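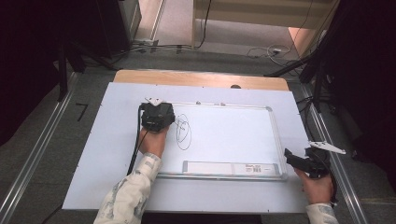

Solomiia Hrynyshyn
Hall safety rep, Trullness Community Rooms

Walk-round checklist, 13 Aug 2022

Morning all! I did the whole building before the craft club came in, so most of this is fresh. Same order as the May list, with my comments after each item.

Front door and ramp
Closes properly: yes, though you have to lean on it a bit.
Handrail firm: yes, both sides.
Mat flat: no. The corner by the Ludside Lane end has curled up again and I nearly went flying. I've taken it up for now and I'd like a new one, please.

Fire exits
Routes clear: yes in the main room, no at the back. Someone had stacked 9 chairs across the back door (I know, it was a busy Friday, but still). Moved.
Push bars working: yes, tried both.
Signs lit: one is flickering over the kitchen hatch. Hlongwane Electrical are coming to look.

Extinguishers
Pins and seals in place: yes.
In date: all 3 are fine for another 12 months, and I've signed the tags.

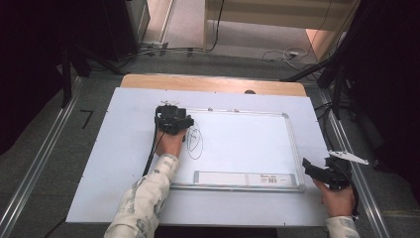 Kitchen
Fire blanket on its hook: yes, but it was hidden behind an apron. Please don't hang things there!
Hot tap: far too hot. I held the thermometer under it and gave up waiting for it to stop climbing. I've put a warning notice up and asked Sillton Plumbing for a date.
Fridge: reading 3 degrees, lovely.
Kettle flex: a bit worn near the plug — I've taken it home so it can't sneak back on to the worktop.

Main room
Floor: dry and sound, apart from one lifting tile by the radiator. Taped, needs glue.
Windows: all open and lock. The tall one sticks, so use the pole and don't climb on a table.
Capacity notice: still says 40, still correct, still wonky.

First aid box
Plasters are nearly gone and the eye wash is out of date. I'll pick up both on Tuesday and put the receipt in the blue folder.

Still open: mat, exit sign, hot tap, floor tile, kettle. If you spot anything else, write it in the book by the door with your initials, as I can't always read the handwriting.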